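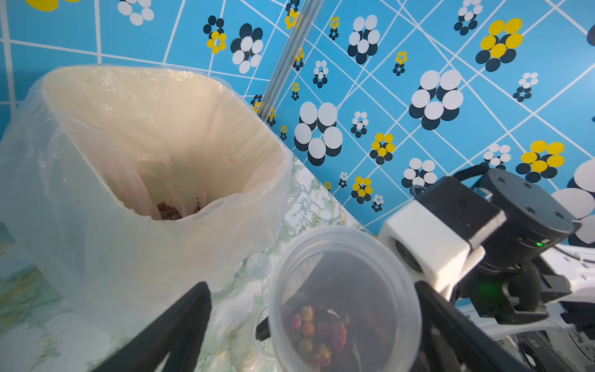
Moving to Rercombe: your questions answered

Filed under: Village Life
7 min read

I get a lot of messages from people thinking of moving out here, so I've put the usual ones in one place. I've lived in Rercombe long enough to have opinions on most of it!

How big is it?
Small. There are 800 of us, give or take a baby, and most of the houses are down by the river (the Woo, and yes, it's really called that). The older terraces went up in 1880 for the mill workers and they're lovely, but do look hard at the damp before you fall for the fireplaces.

Can I manage without a car?
You can, with a bit of planning. The number 80 bus goes to Mondau every hour on weekdays and takes its time through the lanes. Sunday is a different story - one out in the morning, one back at teatime, and if you miss it you're walking or begging a lift.

What about shops?
There's a bakery, a small grocer's with the post office counter at the back, and a hardware shop that smells of paraffin and sells absolutely everything. For a big shop I go to Rerel, and I try to get there before ten as the car park is hopeless after that.

Is the internet any good?
Fine on the main street, patchy up the hill. Ask the seller which side of the chapel they're on.

Does the river flood?
The bottom meadow does most winters. My own street has stayed dry while I've been here, though February can be a bit nervy and I do keep my boots by the door. Get a proper flood report done, please, don't go by me.

Will people be friendly?
They were with me! Say hello first, buy your bread locally and expect to be asked where you've moved from at least a dozen times. It does help if you like dogs.

When should I come and have a look?
Come in horrible weather. Anyone can love it in June, and you'll want to know how dark the lane gets by 4pm before you sign anything.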